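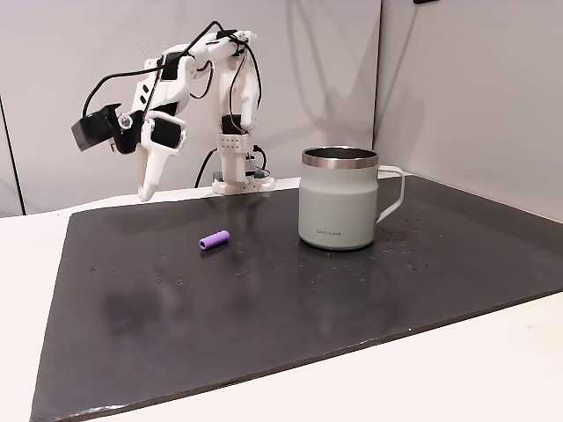

How Harbors Work: A Guide for Young Readers

A harbor is a place where ships can rest safely. The water inside a harbor is calmer than the water of the open sea, so ships can stop there to load, unload, take on fuel or wait for a storm to pass. This guide explains how harbors are made, who works in them and how ships find their way in. Many of the examples come from Pivatport, a harbor town at the mouth of the Willow River.

Natural harbors and built harbors

Some harbors were made by nature. A bay with land on three sides can block most of the wind and the biggest waves. Sailors have used bays like this for thousands of years.

Other harbors had to be built. People placed long walls of rock or concrete in the sea to hold back the waves. A wall of this kind is called a breakwater. When a wave hits a breakwater, much of its energy is lost among the stones, and the water behind the wall stays fairly calm.

Pivatport is a little of both. The bay is natural, but the breakwater was added later. It is 172 meters long, and it is made of large blocks of stone brought down the river by barge. The first written record of ships stopping in the bay comes from the year 1387, when salt and wool were traded on the beach. There was no wall then, and boats had to leave whenever the wind turned to the north.

Why the water goes up and down

Visitors to a harbor may notice that the boats sit high beside the dock in the morning and much lower in the afternoon. The cause is the tide. The pull of the Moon, with some help from the Sun, makes the level of the sea rise and fall. On most coasts there are two high tides and two low tides in a little more than one day.

Tides matter a great deal to ships. The part of a ship that is under water is called its draft. A heavy ship has a deep draft, and at low tide it could touch the bottom. For this reason large ships often wait outside until the water is high enough. The times of the tides can be worked out long before they happen, and harbors print them in a tide table.

Keeping the channel deep

Rivers carry mud and sand. When a river meets the sea it slows down, and the mud and sand sink. Over time a harbor can fill up. A boat called a dredger scoops or sucks the mud from the bottom so that ships can still pass. The Willow River brings down so much sand each spring that the channel at Pivatport must be dredged every June.

The deep path that ships follow is called the channel. It is marked by floating signs called buoys. In the United States and Canada, a ship coming in from the sea keeps the red buoys on its right side and the green buoys on its left. Sailors remember this with three words: red, right, returning. In many other parts of the world, the colors are the other way around.

The people who work there

A harbor pilot is a sailor who knows one harbor very well. The pilot rides out in a small, fast boat, climbs a ladder up the side of the large ship and helps the captain steer it in. Pilots must learn where every sandbank lies and how the currents change with the tide.

Tugboats are small, but their engines are very strong. They push and pull big ships into place beside the dock. Pivatport has 5 tugboats, and the oldest one is named Ho. It is used mostly for barges today.

Dockworkers load and unload the cargo, which is the name for the goods a ship carries. Some cargo travels in large metal boxes called containers. Other cargo, such as grain, is poured straight into the ship.

Lights in the dark

Before there were electric lights, people burned wood, coal or oil on towers to guide ships at night. These towers became lighthouses. The lighthouse at Lomanness, across the bay from Pivatport, stands on a low, rocky point. There are nearly 170 steps to the lamp room. Its light flashes in its own pattern, so that sailors can tell it apart from other lights along the coast.

Words to know

Breakwater – a wall that protects a harbor from waves.
Buoy – a floating sign that marks the channel or a danger.
Cargo – goods carried by a ship.
Draft – how deep a ship reaches under the water.
Dredger – a boat that clears mud and sand from the bottom.

Page last reviewed 4 June 2019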